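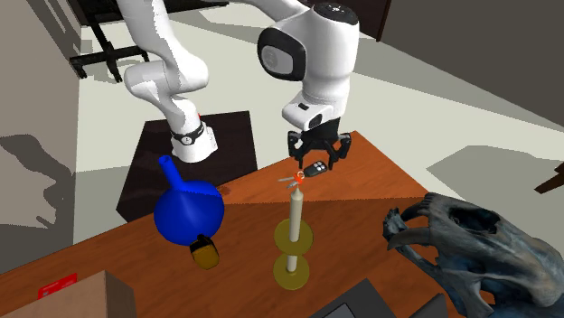 Side view in the simulator: fingers open over the car keys.

Comparing two camera views for a two-finger gripper

I've been building grasping tests in simulation for a while, and picking a camera is still my favorite part! You can do this one in an afternoon with any arm model. I call my test table Mundari, and the two camera setups are Atwood (fixed, off to the side) and Dorham (up close, looking down past the gripper).

1. Load the table and put out a real mix of stuff. Keys, a candlestick, a small padlock, a skull if you have one (I love the skull, it has so many awkward edges). Save the layout so both cameras get the same start.

2. Open the fingers all the way and move the arm over the target. In the Atwood view, check that you can see both fingertips and the thing you want to grab. Watch the candle, too. From this side its tip nearly overlaps one of the keys, and that kind of overlap can really confuse a detector.

3. Switch to Dorham and pick something flat. A card is great for this, and so much harder than it sounds!

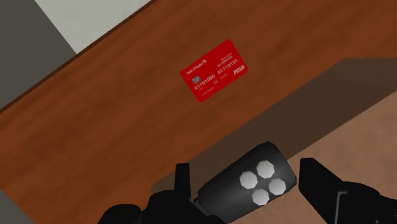

Close view from above, with the red card still well clear of the fingers.

4. Look at the shadows before you touch any settings. With the card, the shadow edge passes just below it, so try your detector there first, then move the light and try again.

5. Run 8 grasps per object with each camera, changing only the view. I stop any try at 2000 steps and save a still every 200.

6. Put the results side by side in one sheet, with a column for "lost sight of target." I keep mine in a folder named Parsa, next to the saved layouts.

If the two views come out close, shuffle the table and go again. My random seed is 74, if you'd like a starting point.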